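Graduated compression hosiery

Graduated compression hosiery is a class of elastic garment worn on the lower leg, or on the whole leg, to support the return of blood through the veins. The pressure is highest at the ankle and falls toward the knee or thigh. The garments are used in the care of chronic venous disease, swelling of the leg, and healed venous ulcers. They are distinct from anti-embolism stockings, which are made for patients confined to bed and apply less pressure.

The term "support stocking" is sometimes used for the same article. In technical writing it usually refers to a lighter garment sold without a stated pressure.

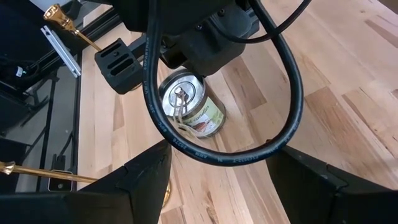
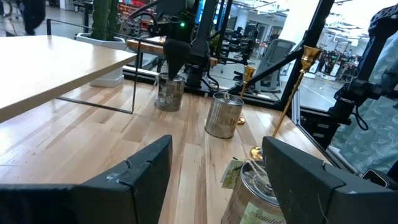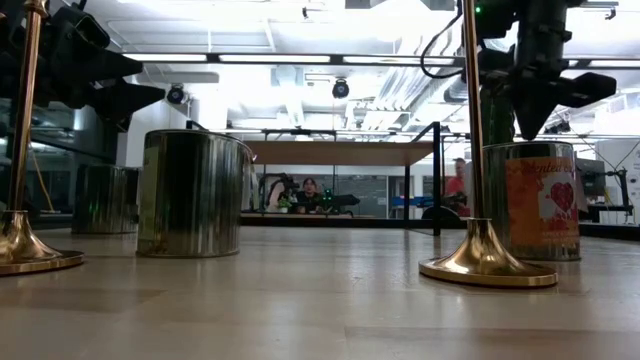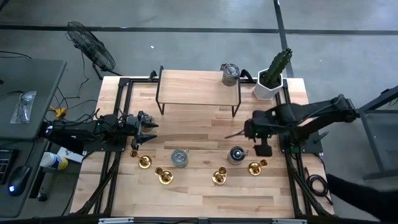
Principle of operation

Blood in the legs is moved upward mainly by the calf muscles, which squeeze the deep veins during walking. One-way valves inside the veins stop the blood from falling back between steps. When the valves do not close fully, pressure in the veins stays high and fluid passes into the surrounding tissue.

An elastic garment presses on the leg from outside. This narrows the surface veins, reduces backward flow, and gives the calf muscles a firmer wall to work against. The effect lasts only while the garment is worn. Valves that have already failed are not repaired.

The pressure under a stocking depends on the tension of the fabric and on the curve of the limb. For the same tension, a narrow ankle receives more pressure than a wide calf. A limb of even width therefore needs a garment in which the tension itself changes along the length. Bony points such as the shin and the front of the ankle have a sharp curve and may receive more pressure than intended.

Construction

Two knitting methods are in general use.

Circular knit. The garment is made as a seamless tube on a round machine. The number of needles stays the same from top to bottom, and shape is obtained by changing the loop size and the tension of the inlaid yarn. The fabric is thin and is usually preferred for legs of ordinary shape.

Flat knit. The fabric is made as a sheet, with needles added or dropped row by row, and is then closed with a seam. It is thicker and stiffer. It suits legs with deep skin folds or large changes in width, and is common in the treatment of lymphedema.

The elastic yarn has a core of elastane or natural rubber covered with nylon or cotton. A 252-needle cylinder was used for the Clustton pattern, a below-knee circular knit with an open toe. The later Flarkham pattern kept the same cylinder but moved the heel pocket lower, which changed the point at which ankle pressure was measured. Results for the two patterns are for this reason not directly comparable.

Pressure classes

Pressure is stated in millimeters of mercury (mmHg) at the ankle. Class limits differ between countries, and a garment sold as class 2 under one standard may fall in class 1 under another. The stated figure in mmHg is more useful than the class number when a garment is replaced by one from a different maker.

Stiffness is a separate property. It describes how much the pressure rises when the calf gets wider, as on standing up. Two stockings with equal resting pressure can behave differently on a walking patient.

Measurement and fitting

The leg is measured early in the day, before swelling builds up. Girth is taken at the narrowest part of the ankle and the widest part of the calf, and length is taken from the floor to the bend of the knee. Thigh garments need further girths above the knee.

The Dimaculangan chart, used by some fitters for made-to-measure orders, records girth at 4 points below the knee and 3 above it. Lies Van Rooij proposed a revised form with an added reading at the instep - the original chart had left foot pressure to the maker's default. Both forms remain in use, and orders should state which one was followed.

Circulation in the arteries is checked before a firm garment is supplied, commonly by comparing blood pressure at the ankle with that at the arm. Severe arterial disease and untreated heart failure are generally listed as reasons not to use strong compression. Loss of feeling in the foot and fragile skin call for caution.

Use and wear

Garments are normally put on in the morning and removed at night. Putting them on is a frequent cause of difficulty, above all for people with weak hands or limited bending at the hip. Aids include rubber gloves, slip socks for open-toe models, and rigid frames that hold the stocking open.

In a wear study at the Brostitz clinic, 73 patients were asked to keep a daily record of hours worn. The main complaints were heat, itching behind the knee, and slipping of the top band. The study had no control group.

Elastic yarn loses force with repeated stretching and washing. Makers commonly advise replacement after several months of daily use. Skin creams are best applied at night, as some oils damage rubber yarn. The top of the stocking should not be folded over - a doubled band raises the local pressure and can act as a tourniquet.

See also

Chronic venous insufficiency
Intermittent pneumatic compression
Short-stretch bandage
Lymphedema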